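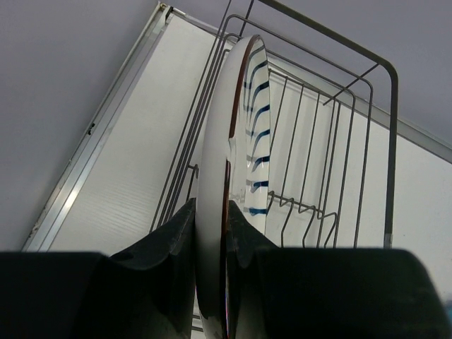 흰 접시를 다시 사는 사람들
식당이 문을 닫으면 그릇은 어디로 가는가

웨스트소프 역 뒤편 창고 거리에서 요리스 호선스의 가게를 찾으려면 소리를 따라가는 편이 빠르다. 접시를 포개는 소리가 길까지 나온다. 간판에는 성만 적혀 있고 전화번호는 오래전에 바뀌었다. 단골은 대부분 식당 주인이거나 주방장이고, 가끔 이사를 앞둔 사람이 그릇 상자를 들고 와서 값을 묻는다.

호선스는 33년째 중고 업소용 그릇을 사고판다. 문을 닫는 식당에서 그릇을 통째로 사들여 씻고 고르고 짝을 맞춘 뒤 새로 여는 식당에 판다. 의자와 냉장고도 다루던 때가 있었지만 지금은 그릇만 한다. 냉장고는 고장이 나면 전화가 오고, 접시는 전화가 오지 않는다는 것이 그의 설명이다.

식당이 문을 닫을 때 가장 먼저 팔리는 것은 오븐과 커피 기계다. 그다음이 작업대와 냉장고이고, 그릇은 맨 나중까지 남는다. 부피가 크고 무거운데 한 장 값은 낮다. 열쇠를 넘겨주기 전날 밤에야 그릇을 떠올리는 주인도 있다. 호선스의 일은 보통 그 무렵에 시작된다.

“주인들은 그릇을 보면서 개업하던 날 이야기를 합니다. 오븐을 보면서는 그런 이야기를 안 해요. 그래서 그릇 사러 가는 날은 시간이 오래 걸립니다.”

값을 매기는 방식은 단순하다. 지름별로 쌓고, 이가 빠진 것을 빼고, 남은 것을 같은 제품끼리 묶는다. 한 묶음이 식당 하나를 채울 만큼 되면 값이 올라가고 그러지 못하면 낱장으로 넘어간다. 낱장은 가게 입구의 나무 상자에 담아 놓는데, 자취를 시작하는 학생과 화분 받침을 찾는 사람이 주로 집어 간다.

업소용 접시와 가정용 접시는 겉으로 비슷해 보여도 만드는 기준이 다르다. 업소용은 대체로 테두리를 두껍게 빚는다. 접시가 깨지는 사고는 바닥보다 가장자리에서 시작되는 일이 많기 때문이다. 서로 부딪히고, 개수대 모서리에 닿고, 세척 바구니에서 흔들린다. 테두리가 둥글고 두꺼우면 충격을 견디지만 그만큼 무거워진다. 한 팔에 접시를 여럿 얹고 다니는 종업원에게는 이 무게가 하루의 피로를 좌우한다.

높이도 따진다. 포갰을 때 접시와 접시 사이가 얼마나 뜨는지에 따라 선반 하나에 들어가는 양이 달라진다. 주방이 좁은 도심 식당은 이 차이에 민감하다. 호선스는 손님이 오면 어떤 음식을 하느냐고 묻기 전에 선반 높이를 먼저 묻는다. 모르는 손님은 돌려보내고 재 오게 한다.

굽이라고 부르는 바닥의 둥근 턱도 중요하다. 굽에는 유약이 묻지 않은 부분이 있어서 거칠다. 이 부분을 제대로 갈아내지 않은 접시를 포개면 위 접시의 굽이 아래 접시의 표면을 긁는다. 오래 쓴 흰 접시에 생기는 회색 줄은 두 종류다. 하나는 굽이 낸 흠집이고, 하나는 칼과 포크의 금속이 유약 위에 묻어난 자국이다. 금속 자국은 전용 연마제로 닦으면 지워지는 경우가 많다. 흠집은 지워지지 않는다. 호선스의 창고에서는 이 둘을 가려내는 데 가장 많은 시간을 쓴다. 손톱으로 긁어서 걸리면 흠집이다.

창고에 가장 많은 것은 듀울프의 접시다. 듀울프는 이 지역에서 식당과 학교, 병원에 그릇을 대던 회사로 지금은 가마를 돌리지 않는다. 웨스트소프에서 자란 사람이라면 학교 식당에서 한 번쯤 듀울프 접시로 점심을 먹었다. 장식은 없고 색은 약간 푸른 기가 도는 흰색이다. 뒷면에는 회사 이름과 함께 작은 숫자가 찍혀 있는데, 제품의 형태를 나타내는 번호다.

그중 177번은 지금도 찾는 사람이 있다. 테두리가 좁고 바닥이 넓은 납작한 접시로, 원래는 병원 급식용으로 만들었다. 쟁반 위에서 자리를 덜 차지하면서 음식을 많이 담아야 했기 때문에 그런 모양이 되었다. 병원에서 쓰던 접시가 식당으로 옮겨 간 것은 나중 일이다. 소스를 넓게 펴 담는 방식이 유행하면서 바닥이 넓은 접시가 필요해졌고, 새로 나온 제품은 비쌌다. 호선스는 창고 안쪽에 쌓아 두었던 177번을 그때 거의 다 팔았다.

“병원에서 나온 접시라고 하면 싫어할까 봐 처음에는 말을 안 했습니다. 그런데 뒷면에 병동 이름이 찍힌 게 섞여 있었어요. 주방장이 그걸 보고 전화를 했길래 바꿔 주겠다고 했더니, 그런 걸로 더 달라고 하더군요.”

새 접시를 만드는 회사들의 사정은 다르다. 브렐틱은 요즘 개업하는 식당에서 자주 보이는 제품군이다. 표면에 광택이 없고 가장자리가 살짝 일그러져 있으며 색은 모래색, 재색, 짙은 녹색이 주를 이룬다. 사진이 잘 나온다는 평이 많다. 다만 무광 유약은 금속 자국이 잘 남고 닦기도 까다롭다. 모양이 일정하지 않아 높이 포개기도 어렵다. 호선스는 브렐틱을 사들일 때 광택 있는 흰 접시보다 값을 낮게 친다. 되팔 때도 한 묶음을 채우기가 쉽지 않다. 계절마다 색이 바뀌기 때문이다.

흰 접시는 그런 걱정이 적다. 제조사가 달라도 흰색끼리는 섞어 쓸 수 있다고 생각하는 사람이 많다. 그러나 창고의 형광등 아래 나란히 놓아 보면 차이가 드러난다. 푸른 흰색이 있고 누런 흰색이 있고 회색에 가까운 흰색이 있다. 식당의 노란 조명 아래에서는 구별이 덜 되지만, 창가 자리에서는 한 상에 오른 접시들이 서로 다른 색으로 보인다. 호선스는 흰색을 네 칸으로 나누어 보관한다. 칸에 이름은 붙이지 않았고, 어느 접시가 어느 칸으로 가는지는 본인만 안다. 가게를 물려받을 사람이 나타나면 그때 적어 두겠다고 한다.

강 건너 시장 골목의 식당 스쿠소라노는 그릇을 모두 중고로 채웠다. 주방을 맡고 있는 나트나엘 데레세는 2023년 4월 16일 일요일, 폐점하는 호텔 연회장의 집기를 정리하는 자리에서 첫 접시를 샀다. 식당 자리를 계약하기도 전이었다. 그는 그날 냄비를 보러 갔다가 냄비는 놓치고 수프 접시 두 상자를 차에 실었다.

“집에 놓을 데가 없어서 욕조 옆에 쌓아 두었습니다. 다음 달인 5월에 가게 자리가 정해졌고, 그때부터는 접시에 맞춰서 메뉴를 생각하게 되더라고요. 수프 접시가 많으니 수프를 해야 했습니다.”

스쿠소라노의 좌석은 많지 않다. 점심에는 렌틸콩 수프와 빵, 저녁에는 스튜와 구운 채소를 낸다. 데레세는 음식이 담기는 양을 접시에 맞추어 정했다. 호텔 연회용 수프 접시는 가장자리가 넓고 가운데 우묵한 부분이 좁아서 보기보다 적게 들어간다. 처음에는 손님들이 양이 적다고 했고, 그는 국자를 바꾸는 대신 한 번 더 떠 주는 쪽을 택했다. 지금은 점심 수프를 더 달라고 하면 값을 받지 않는다.

중고 그릇을 쓰면서 가장 불편한 점을 묻자 그는 보충이라고 답했다. 깨진 만큼 같은 것을 다시 살 수 없다. 새 제품이라면 카탈로그에서 주문하면 되지만 단종된 접시는 누군가의 식당이 문을 닫아야 나온다. 데레세는 한 달에 한 번 호선스의 창고에 들러 같은 접시가 들어왔는지 확인한다. 없으면 비슷한 것을 고르고, 비슷한 것도 없으면 그 접시를 쓰는 음식을 한동안 줄인다. 지난겨울에는 디저트 접시가 모자라 8주 동안 배 조림을 유리컵에 담아 냈다. 손님들은 컵 쪽을 더 좋아했고, 조림은 아직도 컵에 나간다.

깨지는 일은 설거지대에서 가장 많이 일어난다. 데레세는 개업 초기에 접시를 세척기에서 꺼내자마자 높이 쌓게 했다가 바닥 쪽 접시에 금이 가는 것을 여러 번 보았다. 지금은 식힌 뒤에 쌓고, 높이도 정해 두었다. 금은 처음에는 눈에 보이지 않는다. 접시를 손가락 끝에 얹고 가장자리를 두드리면 성한 접시는 맑게 울리고 금이 간 접시는 둔한 소리를 낸다. 스쿠소라노의 직원은 첫 주에 이 소리를 배운다. 호선스도 같은 방법을 쓰는데, 그는 나무 숟가락으로 두드린다.

이가 빠진 접시를 어떻게 할 것인가를 두고는 두 사람의 생각이 다르다. 데레세는 작은 흠이라도 있으면 손님 상에 올리지 않고 주방에서 재료 담는 용도로 돌린다. 호선스는 그것도 아깝다고 한다. 예전에는 테두리를 갈아서 매끈하게 만들어 주는 사람이 거리마다 있었고, 갈아낸 접시는 지름이 조금 줄어든 채로 다시 식당에 나갔다. 지금은 그 품삯이 새 접시 값보다 비싸다. 게다가 유약이 벗겨진 자리에는 물과 기름이 스밀 수 있어서, 그 역시 음식점에는 갈아낸 접시를 팔지 않는다.

못 쓰게 된 도자기는 재활용도 쉽지 않다. 유리와 녹는 온도가 달라 유리 수거함에 섞이면 골칫거리가 된다. 잘게 부수어 길바닥 아래 채움재로 쓰는 경우가 있고, 화분 바닥에 까는 사람도 있다. 호선스의 창고 뒷마당 진입로는 깨진 접시로 다져져 있다. 비가 온 다음 날에는 흙이 씻겨 듀울프의 상표가 드문드문 드러난다.

중고 그릇 장사가 잘되는 해는 식당이 많이 닫는 해와 대체로 겹친다. 다만 닫기만 하고 여는 곳이 없으면 창고만 찬다. 호선스는 그런 해를 2번 겪었다고 했다. 두 번 다 창고를 하나 더 빌렸고, 월세를 내느라 집에 있던 차를 팔았다. 그런 뒤에도 그릇 사러 오라는 전화는 거절하지 않았다. 거절하면 그 접시들은 이튿날 폐기물 수거함에 들어간다.

그가 요즘 신경 쓰는 것은 대여 업체다. 결혼식이나 회사 행사에 그릇을 빌려주던 업체들이 소규모 식당에도 월 단위로 접시를 대기 시작했다. 깨지면 채워 주고 유행이 지나면 바꿔 준다. 초기 비용이 적어서 젊은 주인들이 관심을 보인다. 데레세도 견적을 받아 보았다. 계산해 보니 두 해째부터는 사는 쪽이 쌌고, 무엇보다 업체가 제시한 목록에 수프 접시가 한 가지뿐이었다.

취재를 마치고 나오는데 폐점을 앞둔 제과점에서 전화가 왔다. 호선스는 케이크 접시의 지름을 묻고, 수화기 너머에서 누군가 자를 찾는 동안 기다렸다. 답을 듣고는 종이에 숫자를 적은 뒤 목요일 아침에 상자를 가지고 가겠다고 했다. 상자는 신문지까지 넣어서 그가 직접 챙겨 간다. 주인이 싸 둔 그릇은 꼭 몇 장이 깨져 있다고 한다.

호선스의 창고는 평일 오전에 문을 연다. 낱장 상자는 비가 오지 않는 날에만 밖에 내놓는다. 스쿠소라노의 점심은 수프가 떨어지면 끝난다.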